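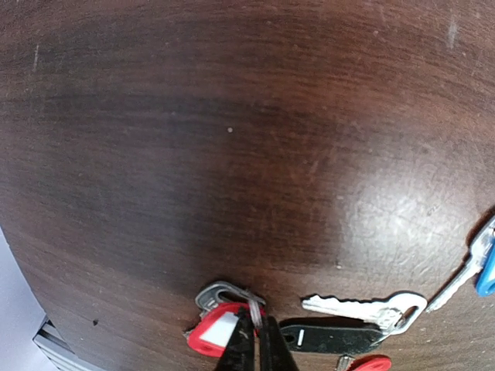

열쇠 꾸러미를 손에 쥐었을 때 나는 짤랑 소리를 좋아한다. 디지털 도어록이 흔해졌다고 해도 집 안을 한번 뒤져 보시라. 자전거 자물쇠, 우편함, 창고, 회사 캐비닛, 부모님 댁 현관까지 열쇠는 여전히 많고, 그중 절반은 어디 것인지 한참 생각해야 한다. 이번 호 살림 지면은 그 열쇠들을 식탁 위에 몽땅 쏟아 놓는 데서 시작한다.

왜 하필 식탁이냐면, 우리가 집에 돌아와 제일 먼저 손을 비우는 자리가 대개 거기이기 때문이다. 현관에 예쁜 걸이를 달아 놓고도 열쇠는 꼭 식탁까지 따라 들어온다. 미드소프에서 작은 수리점 '칼리오'를 꾸리는 하리스 스와티 씨는 이걸 고칠 버릇으로 보지 않는다. "식탁에 놓게 되면 식탁에 자리를 만들어 주면 돼요. 그릇도 거기 있고 열쇠도 거기 있고, 얼마나 편해요!"

그의 방식은 색에서 출발한다. 열쇠마다 색이 다른 플라스틱 이름표를 달고, 색은 장소가 아니라 쓰는 빈도로 나눈다. 매일 쓰는 것은 빨강, 일주일에 한 번이면 파랑, 어쩌다 한 번이면 초록. 검정은 남에게 맡아 둔 열쇠다. 처음 들었을 때는 고개를 갸웃했는데 해 보니 정말 재미있다(장소로 나누면 색이 금세 모자란다). 이름표는 일트베리 것을 썼다. 한 봉지에 3,900원, 종이를 끼우는 창이 넉넉해서 글씨가 큰 사람에게도 맞는다.

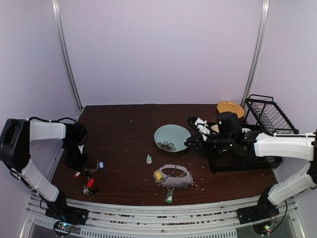
짙은 나무 상판 위의 열쇠와 꽃무늬 하늘색 접시. 뒤로 검은 와이어 건조대와 물결 테두리 접시가 보인다.

색이 정해지면 다음은 그릇 차례다. 열쇠와 접시를 한 상에 두려면 서로의 영역이 분명해야 한다. 나는 건조대를 안쪽 구석으로 밀고 열쇠는 반대편에 모으는 쪽을 권한다. 검은 와이어 건조대는 이럴 때 참 든든하다. 선이 가늘어 답답하지 않고, 노란 접시 한 장만 세워 두어도 진열장 같은 맛이 난다. 짙은 색 나무 상판과의 궁합도 좋다. 밝은 그릇은 확 살아나고, 은색 열쇠는 어디 두어도 눈에 띈다.

짙은 상판의 약점도 있기는 하다. 빵 부스러기가 유난히 잘 보인다. 광이 있는 마감이라면 빛을 받을 때 잔흠집까지 드러난다. 스와티 씨의 작업대도 오래된 식탁인데, 그는 열쇠 긁힌 자국을 굳이 지우지 않는다. 나도 그 편에 한 표! 다만 부스러기는 열쇠를 놓기 전에 마른행주로 한 번 훔쳐 내자. 알갱이가 열쇠 밑에 깔린 채 밀리면 흠집이 는다. 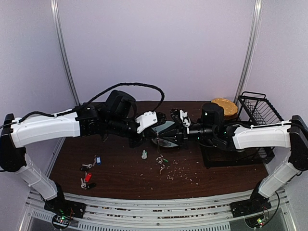

고리 이야기를 빼놓을 수 없다. 색을 아무리 잘 나눠도 고리가 뻑뻑하면 열쇠를 옮겨 달기 싫어지고, 그러면 정리는 거기서 멈춘다. 칼리오의 서랍에는 고리가 200개쯤은 우습게 들어갈 칸이 따로 있는데, 그가 골라 준 것은 두 겹으로 감긴 가는 고리였다. 손톱을 넣으면 살짝 벌어지고 놓으면 딱 붙는다. 한 고리에 다는 열쇠는 적을수록 좋다. 머리 부분에 고무가 씌워진 열쇠는 두께가 있으니 혼자 달아 주는 편이 낫다.

우리 집에서는 열쇠가 모두 19개 나왔다. 그중 몇 개는 끝내 주인을 못 찾았다. 예전 집 창고 것 같기도 하고, 포르날라크로 여행 갔을 때 산 장식 자물쇠에 딸려 온 것 같기도 하다. 버리기는 아까워 이름표 없이 작은 유리병에 넣어 두었는데 그 모양이 또 은근히 예쁘다.

이번 주말 식탁을 치울 생각이라면 접시부터 건조대에 세우고, 주머니와 가방을 전부 뒤집어 보시길. 이름표에 글씨를 쓸 때는 주소를 적지 말고 본인만 아는 말로 적는다. 내 우편함 열쇠에는 '고지서'라고 써 있다.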